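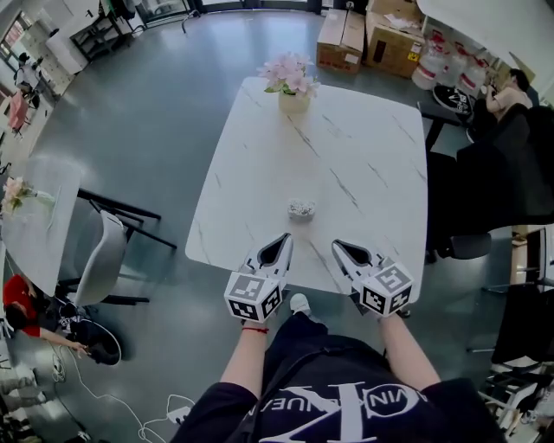 2 min read

Hourani is a small translation bureau with a large kettle. We turn other people's paperwork into English, Arabic and German: leases, birth certificates, boiler manuals and, one memorable April, a cookery book whose author disliked verbs.

Ghada Twal opened the office in 2000 after losing patience with a dishwasher leaflet that told her to "insert the husband firmly". She still keeps the leaflet. She never found out what the word should have been.

There are five of us now. Lina Hattar handles legal work and reads the small print on bus tickets for pleasure. Mathias Stöckli does the German and will defend a comma for longer than most clients can stay on the phone. Zaid and Ayman Karaki are cousins, share a desk and disagree about spelling.

Every job is read by 2 people before it leaves us. Certificates usually take 7 working days. If you need yours by tomorrow, ring and ask nicely, and Lina will sigh and probably do it.

We don't take on poetry, tattoos or letters to former spouses. We made an exception for a tattoo once and Ayman would rather not discuss it.

The office is above the Plikard shoe shop, second bell. The first bell is the dentist.

Last updated: Thursday, January 18, 2024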